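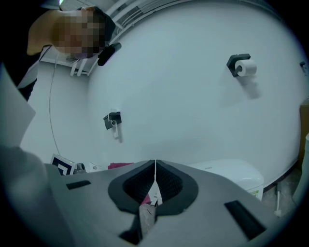
Left gripper, pads empty, in front of the tank.

Club log, 02/04/2019. Tank wiping, Harach grippers, Leilani Bellamy operating. The target was 25 clean demonstrations.
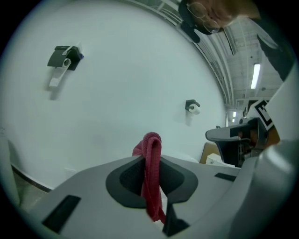 Cloth handling cost us the most time. A flat cloth slides on the pads, so we now fold it into a narrow loop before closing on it. The top of the loop stands clear of the housing — that part does the wiping.
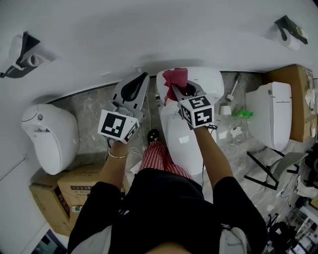 Cloth in the right gripper, left one free.

Vaughn Obi logged 46 attempts and threw out five for dropped tracking. 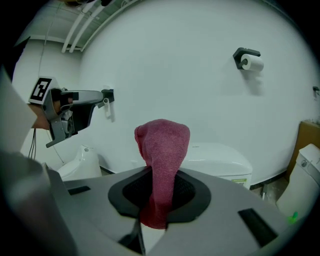

The other rejects were all grip force. I will lower the closing limit and rerun the set.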